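Okay so I have maybe half an hour before the kids' show runs out and somebody needs a snack. Quick one. Laundry is going, dinner is leftovers, I am sitting on the stairs because it's the only spot where the wifi reaches and the toys don't.

The cold is finally on its way out. Both kids had it, then me, then the little one again for good measure. We've gone through so many tissues that I started putting them on the shopping list twice. Last night was the first full night anybody slept in this house in ages and I woke up at five anyway, wide awake, waiting for coughing. Nothing. Just lay there listening to the heat click on.

Anyway! Slept, so now I feel like I can do anything, so naturally I decided to redo the sleep schedule. Again. The plan is no more nap for Erwood (he's three, he fights it every single day, I'm tired) and quiet time in his room instead. Books, blocks, door open a crack. Day one he came out two times to tell me he was being quiet. Day two he fell asleep on the rug with his boots on and then was up till ten. So. Jury's out.

His big sister on the other hand would happily nap all afternoon if school allowed it. She lost her second tooth on Wednesday, in a bagel. We did find it. The tooth fairy did not have any small bills and had to go through coat pockets in the dark.

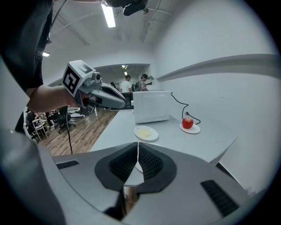

Page last changed: February 16, 2018

Where was I. Valentines. We made them at the kitchen counter, the kind with the doilies, and I bought the wrong glue so half of them fell apart in the backpack. Kioko (the cat, for anyone new) walked through the red paint. There are small red feet on the bath mat and I've decided to just live with it until spring.

My husband and I did not go out. We said we would, we even had a sitter lined up, and then she got the same cold. So we had grilled cheese after bedtime and watched half a movie. I fell asleep, he finished it and won't tell me how it ends. It was a really nice night — I mean that. I think I like the half a movie nights better than putting on real shoes.

Oh, and a book! I'm reading again, a few pages at a time in the school pickup line. My neighbor Märta Sæther passed me a big fat paperback about sisters on an island and I'm going so slow that I keep forgetting which one is married to the doctor. No spoilers please. She wants it back by the end of February and I'm on chapter 3, so that's going great.

Things I want to do this weekend, writing it down so it happens:

Return the library books (late, I know)
Find the other snow mitten
Call my mom back
Clean out the car. There is a smell. I think its a banana.
Make the good soup, the one with the white beans

If anybody has a trick for getting a three year old to stay in his room for quiet time without bribing him, leave me a comment. I've tried the timer. He carries the timer out to show me.

Ok the credits are rolling and I hear feet. Recipe for the soup next week if I remember to write down what I put in it this time — more soon, and go wash your hands, teh cold is everywhere.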